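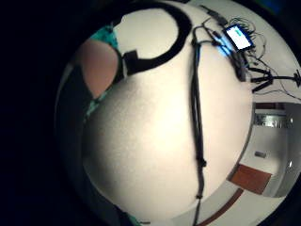 White tabletop with a black cable

Gistora: Frequently asked questions

We receive many of the same letters, so we put the answers on one page. Please read it before you write to us. If your question is missing, the address is at the bottom.

ABOUT THE MAGAZINE

What is Gistora?

Gistora is a magazine for short stories in translation. We print in English only. The original text is not printed beside the translation, but we always give its title and the name of the author in the original spelling.

How often does it come out?

Four times in a year. The first issue of the year goes to the printer in March. Readers outside the country should wait a little longer for the mail.

Who makes it?

The editor is Corrado Fiore. The pages are set and printed by Peltuvetti, a small printing house in Hikedville, and the Kaczorowski bookstore on the same street keeps our back issues.

SENDING US A STORY

What length do you accept?

Between 1,000 and 2,000 words, counted in the English translation and not in the original. Some languages become much longer in English, and we know this is not the fault of the translator. Still, a text of 2,300 words will be returned to you, even if it is a very good one.

Do you need the original text also?

Yes. Send both files in one message. If we cannot read the language ourselves, we ask an outside reader to compare a few paragraphs. This makes the answer slower.

Must I have the permission of the author?

Yes, in writing. An email from the author or the publisher is enough. If the author died long ago and the text is free, please tell us the year of death and where you found the text. We have had to take a story out of an issue already set, and it was unpleasant for everyone.

Can I translate my own story?

You can. In this case please write "self-translated" under the title. We do not treat these texts differently, but we like the reader to know it.

May I send a translation made by a machine and then corrected?

No. Dictionaries and spelling tools are fine, of course.

I translate from a language that is not my mother tongue, into a language that is also not my mother tongue. Is this a problem?

It is not a problem for us. The editor does the same. We will correct the articles and prepositions together with you, and you will see every change before we print.

When will I get an answer?

In 9 weeks. If you hear nothing after this time, please write again with the same subject line, because sometimes a message goes to the wrong folder. Please do not write after two weeks.

Can I send the same story to another magazine?

Yes, but inform us the same day when another magazine takes it.
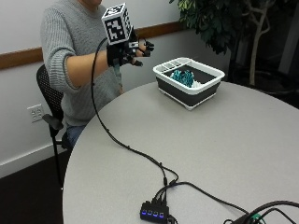
Gloved hand over a round table

EDITING AND PROOFS

How much will you change in my text?

It depends on the text. Usually we ask about single words, and about sentences which follow the original order too closely. We do not change names of food, money or relatives into American ones. If a grandmother has a special word for her in your language, she can keep it.

Are footnotes allowed?

We prefer none. When a reader truly cannot understand without help, we look for a way to put two or three words into the sentence. For puns we have printed a footnote twice, and both times there were letters.

How do I correct the proofs?

You get a PDF and you have five days. Mark the changes in the PDF or write them in a list with page and line. At this stage please correct only errors. A new idea for the first sentence should come earlier.

Which quotation marks do you use?

Double ones, for all dialogue, also when the original has a dash. A few translators were unhappy about it. We discussed it for a long time and kept the double ones.

PAYMENT AND RIGHTS

Do you pay?

Yes, a fixed sum for each story, the same for everybody. The translator and the author get half each, unless they agreed another way and both confirm it to us. We pay in the month after printing.

Who owns the translation afterwards?

You do. We ask only that you wait six months before printing it in another place, and that you mention Gistora as first publication.
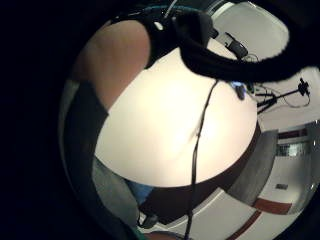
Round white table

SUBSCRIPTIONS

How can I subscribe?

Fill in the form on the subscription page, or pay at the counter of Kaczorowski and leave your postal address there. A subscription starts with the next issue, not with the current one. If you want the current one too, write this in the comment field.

My copy did not arrive. What should I do?

Wait until the end of the month in which the issue came out, then write to us. We send another copy without charge. Please check first that we have your new address if you have moved.

Can I buy old issues?

Most of them. Numbers 4, 11 and 12 are sold out and we do not plan to print them again. Single stories from these numbers can be sent as a scan if the translator agrees.

Is there a price for students?

Yes, half of the normal price. Send a scan of your student card, and you may cover the number on it.

How can I contact you?

By email to the editor, or by mail to Gistora, care of Peltuvetti, Hikedville. We have no telephone at the moment. Please write in English, Italian or Polish.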